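Sumudetti Tabletop Clothes Rack: Frequently Asked Questions

Applies to the small single-bar rack and the wire hanger packs sold with it. For the full-height Urnbridge rail, see the separate page.

What is the small rack for?

Doll clothes, baby items, fabric samples and counter displays. It stands on a table. It has no casters and no lower shelf, and it is not intended for adult coats or wet towels.

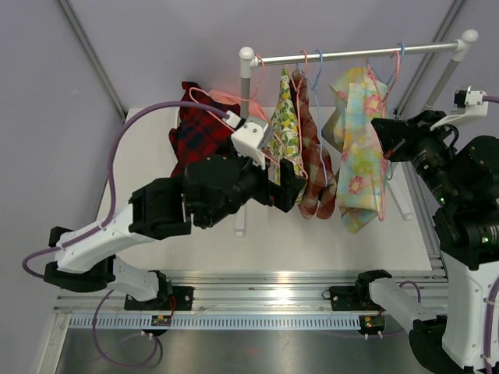
Answers by Zoila Villanueva, Product Support
Reviewed by Jhosep Cáceres - last revised in April

What are the parts called?

The bar is the horizontal silver rod. The posts are the two uprights. The caps are the white rounded pieces at the ends of the bar. Spare part requests should use these names, because "the white piece" matches more than one item in the parts list.

How many items should go on one bar?

We recommend no more than 5 small garments on separate hangers. The bar will hold more, but the hooks crowd together and the garments are hard to take off one at a time. Long pieces count double.

My hangers all slide to one end. Is the rack defective?

Usually not. The bar is smooth and has no notches, so hangers drift if the surface under the rack is not level. Check the table first. If it is level, confirm that both posts are pushed fully into their connectors. A post that is 2 mm short is enough to start a slide.

Why does a garment slip off its hanger?

The wire is thin and coated, and it has little grip. Wide necklines and folded lengths of cloth are the worst cases. Options:

Button the top button before hanging.
Fold flat cloth over the lower wire so that both sides hang to the same length.
Use a Tyagi grip strip on the shoulders of the hanger, trimmed to fit.

A shirt hung by one shoulder will normally work its way off. Rehang it from both.
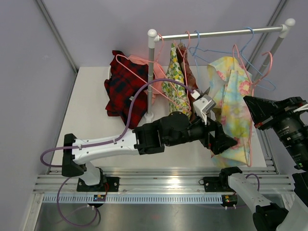 Plaid shirt off the rack, floral and lemon prints still up.

Do the hanger colors mean anything?

No. Pink and light blue hangers have the same dimensions and the same hook. Some customers use color to separate sizes or to mark items that need mending, and that works well enough if everyone who uses the rack knows the system.

In what order should I load the bar?

Start at one end and work across. Put long or full garments at an end, where they can hang clear, and narrow ones toward the middle. All hooks should face the same way. Mixed hooks are the main cause of tangled hangers, and a tangled pair tends to come off the bar together.

How do I remove one hanger from a tight group?

Slide its neighbors away first, then lift the hook straight up until it clears the bar. Do not pull the hanger toward you by its lower wire. This bends the shoulder and can drag the next garment along with it.
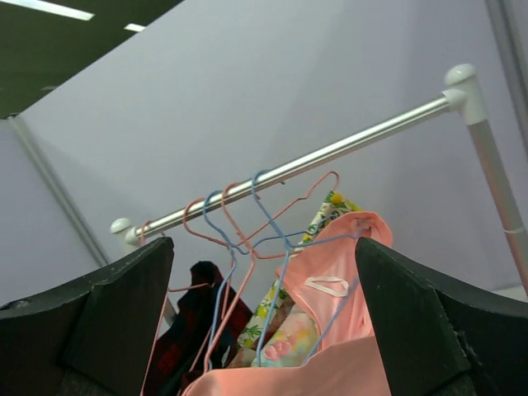 If the hook has already opened up, close it by hand over the bar until it sits without rocking. Pliers will mark the coating. A hook that has been reshaped several times should be thrown out.

Should empty hangers stay on the bar?

They can, but group them at one end. An empty hanger left between garments catches on sleeves and hems. If the rack is used every day, keep the spares in a drawer.

How do I clean it?

Wipe the bar and posts with a damp cloth and dry them right away. Mild dish soap is fine. Avoid solvents and abrasive pads on the white parts. Sindness fabric spray leaves a sticky film on the bar - take the clothes off before spraying them.

Can I buy hangers and caps separately?

Yes. Hangers are item 253, in mixed colors only. Caps are item 128 and are sold in pairs. Orders received by noon on Wednesday ship the same week. Posts are not sold singly.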